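Danbridge library café to reopen on Thursday

The café on the ground floor of Danbridge library will open again on Thursday at 9.30am, after being shut since the end of August for work on the drains and kitchen floor.

It will be run by Flimlow, a local catering firm that already has a kiosk at the railway station. The firm has signed a lease until next summer, with the option to stay on.

Yen-ting Hsu, who will manage the café, said the menu would be kept short at first, with soup, toasted sandwiches and cakes. Hot food will be served until 2.30pm.

"People have asked for proper mugs and a decent pot of tea, so we are starting there," she said. "Takeaway cups will still be available."

The old café had 68 seats. The new layout has 65, as one table was taken out to widen the way through to the lift.

Customers who bring their own mug will get 20p off any hot drink. The same offer at the station kiosk was used 235 times last month, according to the firm.

Mugs and a glass on wooden tabletops
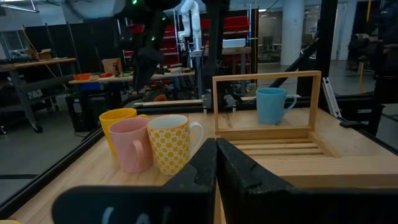
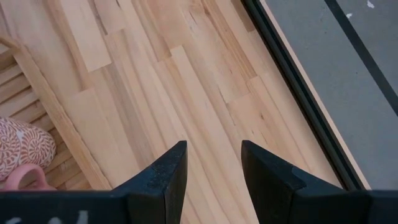
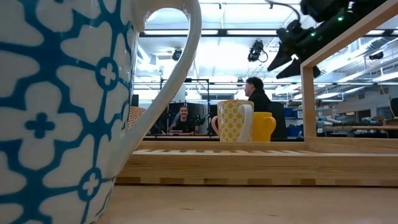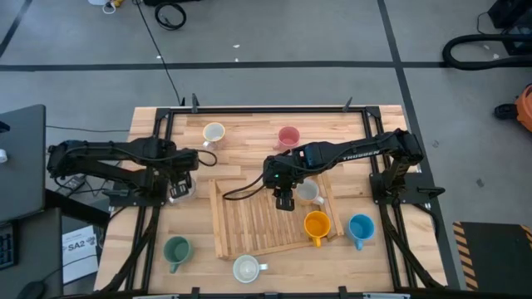
Loyalty cards from the previous operator, Tang, will be accepted until the end of the year. Stamps cannot be moved to a new card.

The side door on Hevasach Lane will stay locked while the paving outside is relaid. Visitors should use the main entrance, where there is a ramp.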